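Cullow Commuter
July 2025

Right, I've now been getting the bus from Brestell to work for a whole year since I sold the car, and people keep asking me how it's going, so here's a thread. Get a brew.

First thing. It's slower. I'm not going to pretend otherwise. Door to door the car took me 15 minutes less on a good morning, and I used to do it in a coat I never had to button up. I own a proper coat now. I own a hat!

Second thing, the number 4. Everyone who lives up our end has feelings about the number 4. It comes down Sutherland Road, stops at the chemist, stops again at the other end of the same wall (why??) and then sits at the lights long enough for you to read a chapter. I've got through 13 books on that bus, most of them library ones, a couple of them very bad.
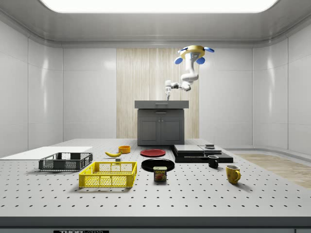
The bit I didn't expect to like is the walk at the other end. It's the old canal path into Cullow and in spring it's all cow parsley and cross geese. I've started leaving early so I can dawdle. Me, who used to eat toast over the steering wheel.

Money, as that's what everyone wants to know. Insurance gone, MOT gone, that horrible noise from the front left wheel that I was ignoring, gone. The bus pass isn't cheap but it goes out once a month and then I forget it exists. I do spend more on pastries though. There's a bakery by the stop and I am only human.

38 comments 12 shares

Someone's asked about the big shop. We get most of it delivered now and I carry the rest. You learn very fast what you really need when you've got to lug it up our hill. Tins are the enemy. I bought a melon once in a fit of optimism and I could feel it in my shoulder until the weekend.
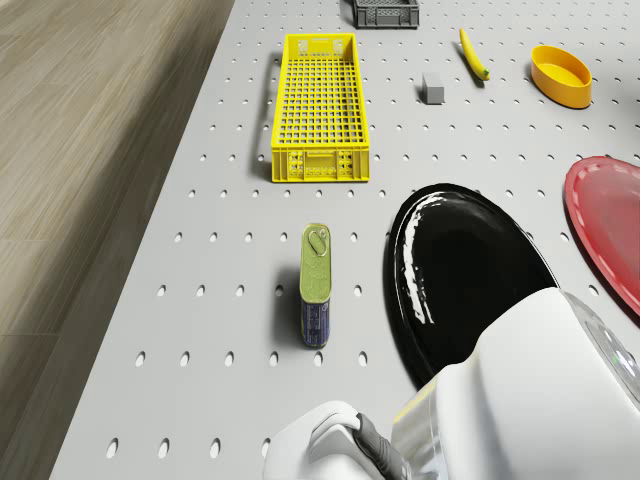
Evenings are where it falls down. Last bus back from town is far too early, so if I go to the pictures I either miss the ending or pay for a taxi. I've written to the council and I've written to the bus company and I've had 3 very polite replies that all say the same thing. If you're in Brestell and you want a later bus, please write as well, it takes five minutes and they do seem to keep a tally.

Also rain. The shelter on Sutherland Road has a roof and one side, and the side is never the side the rain's coming from. I've tried standing in every possible spot. The best one is the chemist's doorway, but then the driver can't see you and off he goes.

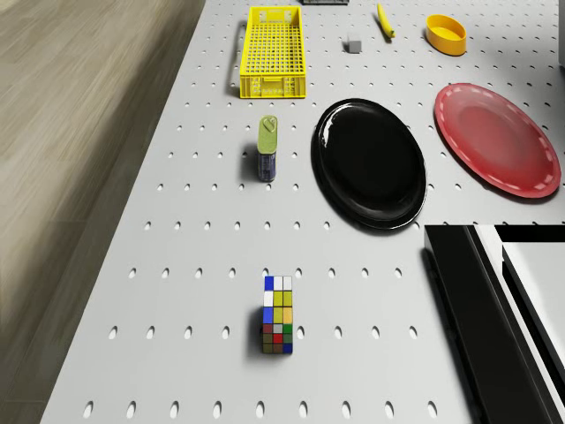

Do I miss the car? Sundays, yes, a bit. I miss being able to decide at breakfast that we're off to the sea. We went by train in the end and it was lovely, but it needed planning and sandwiches and a grown-up, and I'm usually the grown-up.

Anyway the timetable changes again in September and there's a rumour they're moving the stop by the bakery. If that happens I'll be posting a much angrier thread.

Off to catch the 4. It's late, obviously.

64 comments 21 shares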